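Gripper slips on smooth plastic tubs, pads shredding. More squeeze or different pads?

Asked by Niilo Kinnunen, 9/11/24
Tags: grippers, friction, hand tools, shared shop

I'm building a pair of hand-held grippers at our shared shop in Brallalstead. Two fingers each, flat slotted links, pivot pins, brass bushings at the joints. You squeeze the handle and the fingers close. The plan is to put the same fingers on an arm once I trust them, so for now I am the arm, and the arm is not very good.

Mugs and blocks are fine. Food storage containers are my nemesis. I go in low on a corner, one finger on each side, and as soon as I lift, the box starts to pivot. I've been bringing in the second gripper to steady the broad face, which helps until I need that hand for anything else. 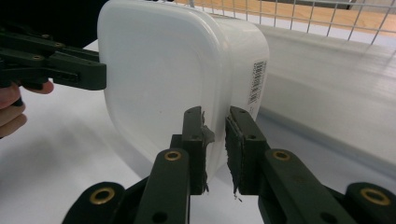
The pads are gray rubbery sheet from the shop's scrap drawer, origin unknown, stuck on with contact cement. They fray at the edges, and I find bits of them on the table after every session. My test box weighs 500 g with rice in it and I'd like to get to 700. Do I need a stiffer return spring and more leverage, or is this a pad problem? Hollis at the shop says "both," but Hollis says that about everything.

3 answers

Xiomara Hutchins
Accepted

Pad problem first, grip location second. Leave the spring alone for now.

Polypropylene is slick, and a corner gives you two surfaces that don't face each other. Squeeze harder and you mostly push the box out of the fingers, like a watermelon seed. Grab across the narrow dimension, above the middle if you can, so the weight hangs below the pads instead of tipping over them.

For the pads, cast some soft silicone, Shore 30A or thereabouts, 3 mm thick. Wrap it over the fingertip and clamp it on the back with a small plate and screws. Your edges are tearing where the sheet ends right at the working face. Round those corners too. Wipe the tubs with alcohol before blaming anything, they come with a film on them.

If it still pivots after that, make the pads wider. A wider patch resists twisting much better than a narrow one squeezed hard.

Comment from Niilo Kinnunen: Moved the grip up and cleaned the box, same old pads. 500 holds now. Hollis is taking credit.

Everett Tran

Check your bushings for slop. Mine were loose and the fingertips splayed under load, so only the edge of the pad was touching. It ate pads like yours.

Fitzgerald Schumacher

just use a suction cup

Comment from Xiomara Hutchins: On a rounded corner?

Comment from Fitzgerald Schumacher: a small one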